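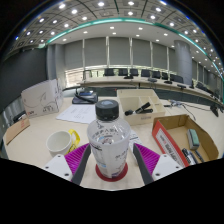

Guido Lo Presti는 이 제품의 사용 후기에 병 하나 치우는 데 그 돈을 쓸 바에는 자기가 일어나서 치우겠다고 적었다. 틀린 말은 아니다. 다만 나는 4주 동안 써 보고 나서 조금 다른 결론을 냈다.

스투러(Sturer)의 탁상용 정리 로봇은 팔 하나에 손가락 두 개짜리 집게가 달린 제품이다. 회의가 끝난 뒤 책상 위의 병, 머그잔, 필기구를 정해진 자리로 옮기는 것이 용도다. 가격은 본체와 집게를 합쳐 3,105유로이고 거치대는 따로 사야 한다.

설치는 어렵지 않았다. 설명서대로 하니 오전 중에 끝났다. 한국어 메뉴는 있지만 오류 메시지는 영어로만 나온다.

가장 잘하는 일은 병 옮기기다. 뚜껑이 닫혀 있고 똑바로 서 있으면 거의 실패하지 않는다. 투명한 병도 잡는다. 예전에 써 본 베르크홀름(Verkholm) 제품은 투명한 플라스틱을 자주 놓쳤는데 그 점은 확실히 낫다. 물이 조금 남은 얇은 병은 세게 쥐어 찌그러뜨린 적이 두 번 있다. 앱에서 힘을 한 단계 낮추면 괜찮다.

머그잔은 손잡이 방향에 따라 결과가 갈린다. 손잡이가 집게 쪽으로 오면 한참 멈춰 있다가 포기한다. 컵받침은 아예 못 집는다. 병을 들어낸 자리에 컵받침이 그대로 남아서 결국 손이 간다. 종이도 마찬가지다. 한 장씩 집지 못하고 밀어서 구긴다. 칸이 나뉜 정리함에 펜을 넣는 작업은 되긴 하지만 느리다. 펜 한 자루를 넣는 동안 사람은 책상을 다 치운다. 엉킨 케이블은 설명서에 제외 대상으로 적혀 있다.

소음은 옆자리에서 통화할 수 있을 정도다. 집게 안쪽 패드는 소모품이고 교체는 직접 할 수 있다.

집안일이나 사무실 잡일을 기계에 맡길 수 있느냐고 묻는다면, 같은 물건을 같은 자리로 옮기는 일까지는 된다. 매일 물건이 바뀌는 책상은 아직 사람이 빠르다. 병과 컵만 계속 나오는 휴게실이라면 검토할 만하고, 일반 가정에는 권하지 않는다. 나는 회의실에서 빼서 탕비실로 옮겨 두었고 토요일을 빼고 매일 돌린다.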